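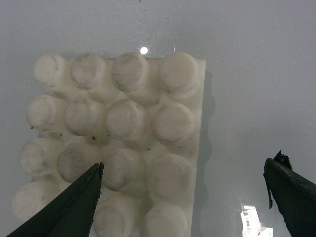
2 min read

ok thread on the planner rewrite bc people keep asking what changed. short version – we threw out the one big policy-does-everything loop and split it in two

top half picks which block goes where. bottom half does the last bit, wrist view only, runs at 500 Hz on the control side. they talk through one tiny message. Hiwot wrote the message format in an afternoon and it's still the best part of the codebase

old stack would plan the whole stack up front then go blind. any error in the first pose and you carry it all the way down to the studs. no fun

new one replans after every grasp. block sits a bit crooked in the jaws, fine, estimate the offset, shift the goal, go

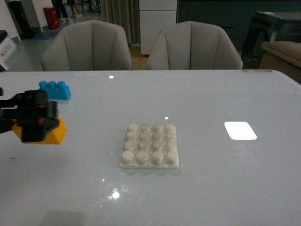
cost of a replan was 700 ms on Monday. too slow, you can feel the arm thinking. Roman found we were rebuilding the collision scene from scratch every time, incl the table. THE TABLE. cached it, way better now

also pls log your transforms. we lost a whole day to a frame that was published with the right name and teh wrong parent

Leokadia's replay tool (repo is called Nostia, don't ask) lets you scrub head view and wrist view side by side w/ the planner state underneath. would not have found it otherwise

18 replies · 41 reposts
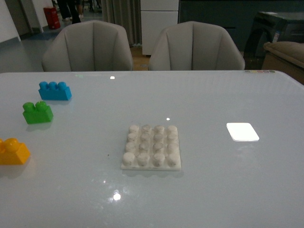 perception is the bit I'm still not happy with. color segmentation gets you the parts for free, pretty much. blue, green, yellow, done. the plate is the pain – white studs on a white table, and then there's that bright square patch to the right of it, which to a naive threshold looks like a second plate. we fit the 4x4 stud grid now and reject anything with no studs

grid fit has its own problem, it's symmetric, so it will happily lock on one stud over and be super confident. fix was to score the plate edges too. not elegant, works on our 2,000 sim scenes, real numbers when I have them

next up: failure recovery that isn't just "open gripper, go home". Léonie has a branch. it's scary. reviewing it Friday

code goes up once I strip out the hardcoded paths, so, you know. a while

12 comments · 97 likes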